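Dec 25, 2022. Writing up the October open day at Cloldale, two months overdue, on the one day the building is quiet and the coffee machine has no line. Going from my own scribbles plus whatever Jad Ghanem remembers, which he says is everything.

The plan on paper was a tour, a talk, and a live demo of the two-arm brick pick. Orange bricks start in the blue tray, go to the green bin. We had the talk down to 8 minutes. Jad had it at 20, with a section on calibration that he describes as "the fun part."

Visitors: a big group from Khoury, two people from Plesenix who wrote down everything including the Wi-Fi password, and a walk-in who thought we were the dentist and stayed for the whole thing. Sign-in sheet says 325 for the building over the whole day. I don't believe the sign-in sheet. One of the signatures is a drawing of a horse.

Setup notes, for whoever inherits this:

- Bricks get dumped in, not arranged. If you arrange them, someone always asks if you arranged them.
- Green bin goes by the right-hand end of the tray. Jad wanted it on the left. We tried his way in rehearsal and the arms met in the middle like two people in a hallway.
- Leave the back half of the table alone. I tidied it once and lost a cable for a week.

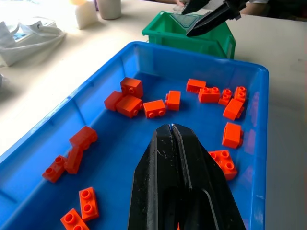
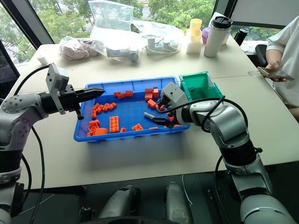
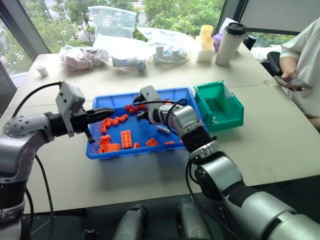 Most popular question of the day was "how fast can it go?" Second was "does it do laundry?" The Plesenix pair asked what happens when two bricks are locked together, a good question, and I gave a long answer that came down to "we'd like to know too." Need to look at that properly. Pulling them apart with both arms is the obvious thing to try and I have avoided it for obvious reasons.

A kid from the Khoury group asked why it doesn't just tip the tray over. Jad talked about controlled placement for a while. The kid said, "But it would be faster." It would be faster.

We ran the demo 2 times in the morning and then kept going after lunch because people kept wandering back in. I stopped logging runs once my pen died, so don't ask me for a success rate. Prelon wanted one for their newsletter and I sent them a paragraph about teamwork.

Left over:

- Talk needs the calibration slides cut. Jad has been told. Jad has added one.
- Pick order still goes for the easy bricks first and leaves the ones against the wall until the end, when everybody is watching.
- Find more chairs.
- Reply to Plesenix. Change the Wi-Fi password first.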